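Washing soft toys in a front loader — what's your method?
Clornstead Community Boards > Home and Laundry

pallavi_k
June 28, 2022
Hello all, long-time reader and only an occasional poster. My two-year-old has come through a tummy bug (poor little thing, and poor us) and every plush toy in the house has been cuddled, sneezed on or worse. I've always hand-washed them in the laundry tub, but there are so many now and my wrists aren't what they were. We moved to a front loader when we came over from Trorkden and I'm a bit nervous about putting the favourites through it. Does everyone just chuck them in? Do you use a bag? I'd hate to ruin the colours, and there would be tears — mine included.
Pallavi Katiyar

rudano_road
Chuck them in! Three kids, 10 years of teddies, and I've lost one button eye in all that time. Cold, gentle, a small squirt of liquid and no softener, as it makes the fur go greasy. Mine go in on their own without towels or anything heavy.

batista77
I'm going to disagree with rudano_road a little, in a friendly way. Going in loose is fine for the sturdy ones, but anything with stitched-on bits or long fur wants a mesh bag or an old pillowcase knotted at the top. I had a rabbit come out with its ear hanging by a thread and spent the whole evening sewing while my daughter supervised. Read the little tag first too, if you haven't snipped it off. 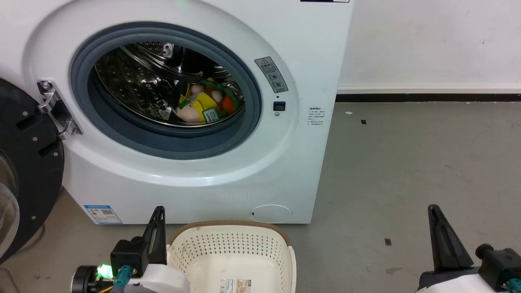 How long do soft toys take to dry after a gentle cycle?
A small one is usually dry by the next day on an airer in a warm room, and a big stuffed one can need 2 days or more, with a good squeeze and a turn whenever you walk past.

rudano_road
Fair enough about the ears, batista. I still reckon a pillowcase stops them rinsing properly, mine always came out with suds in the middle. An extra rinse would sort that, I suppose, but then you're there all afternoon.

batista77
Extra rinse every time, I don't mind the wait! And please wipe round the rubber seal afterwards, the fluff loves to settle in the fold and it gets whiffy before you know it. The filter at the bottom could do with a look as well if you're doing a few loads of fuzzy things.

pallavi_k
Thank you both, you've been so kind. I think I'll do the plain sturdy ones loose and put the delicate ones in a pillowcase with the extra rinse, so you can both be right. The favourite will have to go through during nap time — she won't hand it over otherwise. Does anybody spin theirs, or do you leave that off?

rudano_road
Low spin. They take forever without it.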